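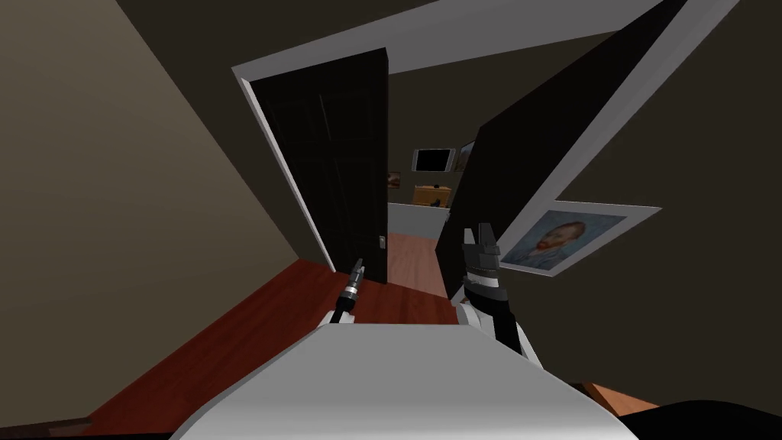

Keris Homes says its new Amon rentals will cut tenants' heating bills by 30 percent. The company repeated the number five times at Monday's open house and didn't once say what it was being compared with.
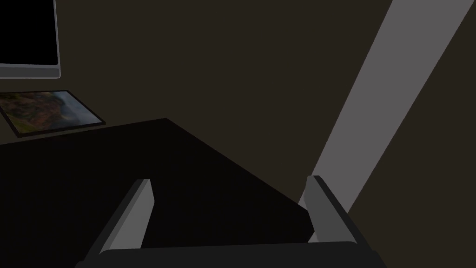
**Manon Carrier**, housing reporter

The claim rests on a study by Sandhu, a consultant Keris paid, covering one month – August. Few people here run the heat in August. Murray Robichaud, who rents in the first building, said his last bill was $463. "I'd like to see the 30 percent," he said.

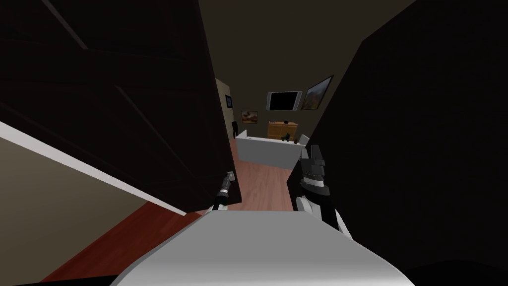 *A short hallway with a lit room at the far end.*

Keris said winter figures would come "in due course." It gave no date. Rents start at $2,342 a month, heat not included.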